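The Big Clothes Sort-Out, One Heap at a Time

I have a rule that laundry is never allowed to stay on a bed overnight. I've broken it more or less constantly since November, and I'd like to blame the weather, but it rains in other people's towns too and they seem to manage.

So on 15th April I cleared my morning, made a pot of tea and decided that everything clean and unfolded in the house was going to be dealt with, properly, before lunch. Not shoved in a drawer. Folded! I'd been putting it off for so long that I'd started getting dressed straight from the pile, which is quick but does mean you only ever wear the top layer.

My friend Babatunde Iyamu used to run the stockroom at Plomeretti, the knitwear shop in Mondport, and he must have folded more jumpers than anyone I've met. I rang him the night before for advice (he was eating his dinner, sorry Babatunde) and he said the mistake most of us make is folding in the order things come out of the basket. You get a sock, then a towel, then a shirt, and your hands never settle into anything. Do all of one sort, he said, then all of the next.

The other thing he told me was to use the bed and forget the table. A bed is bigger, nothing slides off it, and you've got to get the lot finished or you can't go to sleep. I like a quilted bedspread for this. The stitching gives you a sort of grid to line your edges up against, and a smooth cover on top of a duvet just swallows everything.

Khaki and olive went first, being the easy ones, and got stacked up towards the head of the bed. The black things I left in a heap on the left with something white and grey tangled through them, and then I made a start on the navy.
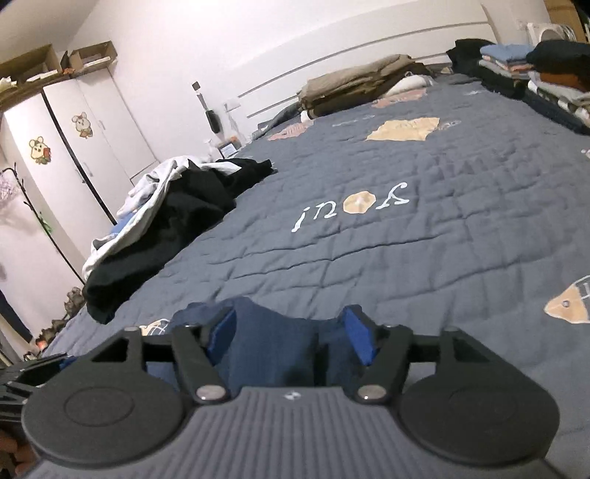 Waistbands first

Now, this is the bit I'd been doing wrong for years. I always picked things up by whatever corner was nearest and gave them a hopeful flap. Babatunde's way is to find the waistband before you do anything else. Get hold of it in two places, a good distance apart, and open it right out so you can see inside. The care label tells you where you are – on most of mine it's at the back or down one side – and once you know that, the rest of the garment more or less falls into line.

With knitted things you want a firm grip on the ribbed part, as it's the bit that takes the strain best. Pull on the body of the fabric and you can end up with a baggy patch. I've got a jumper from Pleso with one sleeve noticeably longer than the other, and I'm fairly sure that was me.
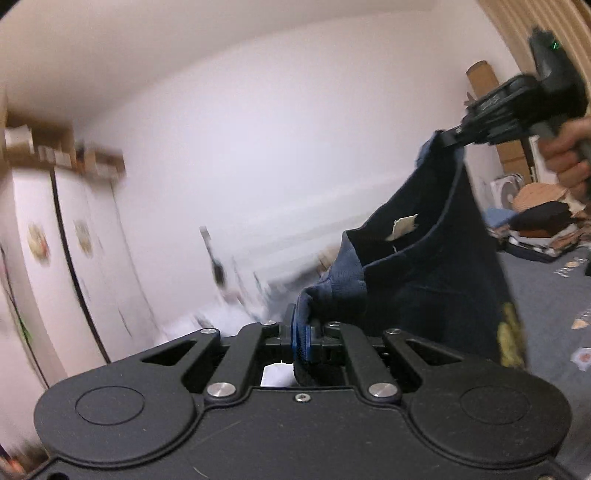 After that it's fold in half lengthways, smooth it with the flat of your hand, then into thirds from the bottom up. I tried quarters as well, and they're fine for the deep drawer but too chunky for the shallow one. Anything with a print on the front I fold with the print showing, so I don't have to unfold the whole stack hunting for it.

The black heap took longest. Everything black looks like everything else black, and I kept starting on a sleeve that was really a leg. I took it over to the window in the end and did it there, with the radio on. By the time I'd finished, the tea was stone cold and I'd found 2 odd socks and a cushion cover from Urio that I'd been accusing my sister of borrowing. I still need to ring her about that.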